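Masson Hand Gripper Kit, Club Pack

Order code 2849
Supplied by Ernbridge
Page updated 06/07/2024

The club pack is a pair of hand-held two-finger grippers for schools and after-hours clubs taking part in the Leltdale Sorting Challenge. Pupils work the grippers by hand to learn how a two-finger tool picks things up before they move on to programming an arm. One pack is enough for a team of 2, and the class set covers 8 teams.

For the first session we suggest an open shoebox and a few soft things from home. Socks and gloves are harder than blocks, as they fold when the fingers close. Leave the fingers wide open until they are on either side of the item.
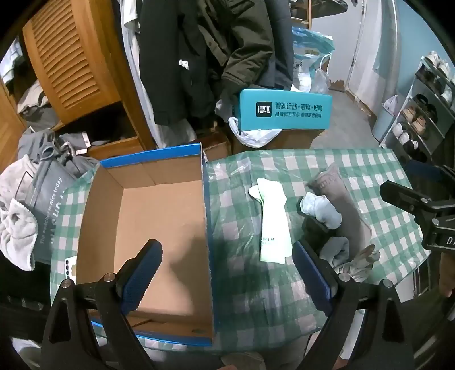

Socks, a glove and an open shoebox on the table, gripper fingers open.

Challenge rules for the junior round:

One item in the grip at a time.
Hands stay off the items once the clock starts.
A dropped item may be picked up again from where it landed.
The round lasts 40 minutes, including setting up.

Thin plastic is kept for the second session. A bundled bag has to be squeezed from both sides, and pupils who close on one loose edge tend to pull it open. Cloth can be taken at a single fold. Two people can work at the same table if they agree who goes first. The worksheet has a column for failed grips, which should be filled in as well as the good ones.

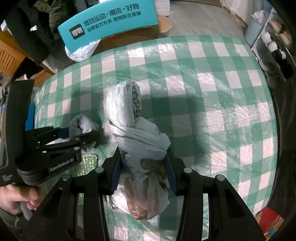

Hervé Langlois writes that his club at Clultville used the worksheets with a younger group and found the second session too long. He split it over two evenings, with bags on one and cloth on the other, and would like the failed grips column made wider.

The wider column will be in the August printing. Clubs that already have the pack can ask for the new sheets by email, giving the order code.

Spare pads are sold in pairs. Wipe pads with a damp cloth and let them dry before putting them away. Table covering and practice items are not included.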